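About Urkby

Urkby is a small company that puts kitchens back in order. We do counters, mostly. We also do drawers, pantries and the cupboard over the fridge where the fondue set lives, but the counter is what people call about, and it is usually where we start.

We don't build anything. If you want an island, a wine fridge or a faucet you can talk to, there are plenty of good people in Cosgrove who will sell you one, and afterward you may find you still have nowhere to set down a bag of groceries. At that point, call us.

How it began

The company started in a rented kitchen on Stustine Street, which had 17 inches of usable counter between the sink and the stove. Two people cooked in it. One of them owned a bread machine. The arguments that followed were educational, and by the end of the lease we had learned most of what we now charge money for.

The first paying job was a neighbor's kitchen in March. It was twice the size of ours and somehow had less room in it. We spent a morning taking everything off the counter and an afternoon putting half of it back, and were paid with a check and a waffle iron. The check cleared. The waffle iron is still in the office, on a shelf we keep meaning to deal with.

After that came a cousin's kitchen, then a dentist's, then the dentist's mother's, which had a drawer of nothing but corn holders. We took the name Urkby because it was short and nobody else in the county wanted it. People assume it's Scandinavian. We have never said so, though we have also never rushed to correct anyone who was about to pay a deposit.

What we believe about counters

A counter is a work surface that has been mistaken for a shelf. Every kitchen we visit has some version of this problem, including the very nice ones, and marble does not help. If anything marble makes it worse, as people who have paid for a beautiful stone tend to protect it by covering it with appliances.

Our approach is plain enough to fit on a postcard, and we did once print it on one. Heavy things that make heat go to one end. Things you scoop, pour or pinch from go along the back. The middle belongs to whoever is cooking.

We aren't purists. A toaster you use every morning has earned its place, and we'll fight anybody who wants to put it in a cabinet, where it will drop crumbs in the dark. The same goes for the toaster oven. We have been asked many times whether a household needs both. We've stopped giving an opinion. People who make toast two ways feel strongly about it, and we'd like to be invited back.

Canisters don't have to match, either. There is a whole industry devoted to telling you they do. A speckled ceramic one with a wooden lid will stand next to a glass container perfectly well, and flour has never shown a preference. What matters is that you can reach the thing without moving two other things first.

And we like a tray. A good big tray in the center of a counter works as a polite fence. Mail hesitates before landing on it. Keys go elsewhere. When you need to carry something to the table you have a tray, and when you need the counter you pick up one object and there it is.

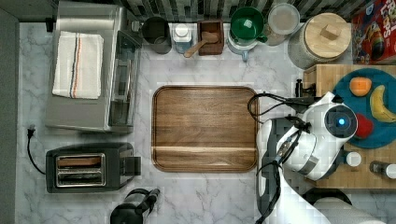

The Hokik method

Every company our size is supposed to have a method with a name, so we have one. Hokik was the brand on a label maker we bought at a yard sale, and the name outlived the label maker. It goes like this.

First we come over and watch you make something. Coffee is fine. Scrambled eggs are better. We want to see where you reach, where you turn around, and what you shove aside with your elbow. Most people apologize through the whole thing and wipe surfaces that don't need wiping. You don't have to tidy up beforehand. We'd prefer that you didn't, and we can usually tell.

Then everything comes off the counter and onto the dining table. This is the part clients enjoy least. A lot of stuff looks like a reasonable amount until it's on a table, in daylight, next to its relatives.

Next it goes back, slowly. Plugs decide more than you'd think. A toaster goes where its cord can get to the wall without crossing the place where you chop onions, and no amount of good taste will move an outlet. Scoops stay in the box with whatever they scoop. Towels are allowed one spot, and the client picks it. We've seen the oven handle, the faucet, a nail, a drawer pull and somebody's shoulder. Just move the towel off anything that's about to be switched on.

Last, we leave you alone for a month. Then we come back and look at what you've changed. If the tray has migrated to the top of the fridge, we don't scold. We find out what wanted the space.

What we don't do

We don't throw your things away. Whatever doesn't go back stays on the dining table, and what happens next is between you and your conscience. Some of our clients ate standing up for a week.

We don't sell containers, earn a cut on containers or have feelings about your containers. If you own a spare jar with a lid that fits, you're ahead of most of Cosgrove.

We don't take "after" pictures with a bowl of lemons. If you own lemons, they can stay. We won't bring any.

We don't do garages. We did one garage.

Who we work for

Mostly people who cook, or who intended to when they bought the house. We've worked in apartments where the stove and the bed were on speaking terms, and in big kitchens with more outlets than our office. The small ones tend to go faster. A person with four feet of counter already knows what matters to them. A person with twenty feet has been able to put off the question.

We also run a counter class at the Stustine Street library twice a year. It's free, it lasts two hours, and attendance improved a great deal once we started bringing toast. You're welcome to bring a picture of your own kitchen. You're also welcome to say it belongs to a friend.

What it costs

A first visit is 50 dollars and comes off the bill if you hire us. If you don't hire us, you still get the advice, which you can ignore at your leisure like everyone else's. A single counter is usually a one-day job. Pantries take longer, and a pantry with a lazy Susan in it takes longer than that, for reasons we'd sooner explain in person.

We work all over Cosgrove and the towns on either side of it. Farther out, we'll ask for gas money and a decent lunch.

Getting in touch

The office is over the hardware store on Stustine Street, up the stairs with the green handrail. Mornings are best. The phone gets answered until four in the afternoon, and after that there's a machine, which we do check. Tell us what's on your counter right now, without going to look. Whatever you forget to mention is generally the first thing we'll ask you about.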